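Nerneck Automation Users' Circle — Minutes of the Summer Meeting, 15th July
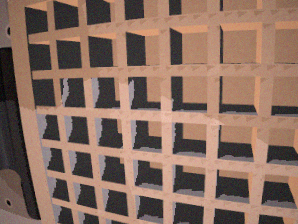 Simulation render: Drestum working group, lattice grid at close range

Joscha Stüber opened the meeting a little after the coffee had gone around, and thanked everyone for giving up part of a Sunday. He was especially glad to see the people from Marchetti, who had driven a long way and brought pastries with them. The minutes of the last meeting were accepted with one correction to the spelling of Lurnent.

Good practice for simulated test scenes

Most of our time went on the draft guide, and rightly so. Joscha reminded us that we agreed last November to write down how members should prepare a simulated scene before a robot is tested in it, and that the draft now has 21 clauses. He read out the ones that had drawn comments, and we took them in turn.

Clause 2, on close views. The Drestum group asked that every scene be checked from very near as well as from across the room. Their wooden lattice was passed around as the case in point: the slats carry a faint repeating pattern of small darker marks, and some of the openings have pale patches with ragged, stepped outlines along their inner edges. There was a good, friendly discussion about whether such patches matter to a robot that only needs to find an opening. The Marchetti people felt they could matter a great deal to anything relying on a camera, and the room came around to that. The clause will now ask members to record marks of this kind with the test results, whether or not they are going to be fixed.

Clause 8, on lighting. Several members found the wording too strict. We agreed that uneven light is perfectly acceptable, and often welcome, as long as the light settings are saved with the scene so that another member can run the same test again.

Clause 14 was held over. It deals with naming files and we could have talked until supper — Lurnent has kindly offered to send around a shorter version.

Number of test runs

The draft asks for 60 runs per scene before a result is shared. The smaller firms worried about the time this takes, and Joscha said he had a lot of sympathy with them. After some back and forth we kept the number, with a note that early results may be shared inside the circle if they are clearly labeled as early.

Actions

Joscha to rewrite clauses 2 and 8 and send them to all members.
Drestum to supply a short checklist for close views.
Lurnent to circulate new wording for clause 14.

Any other business

Marchetti offered to host the November meeting, which was accepted very gladly. Please let Joscha know if you will need a parking space.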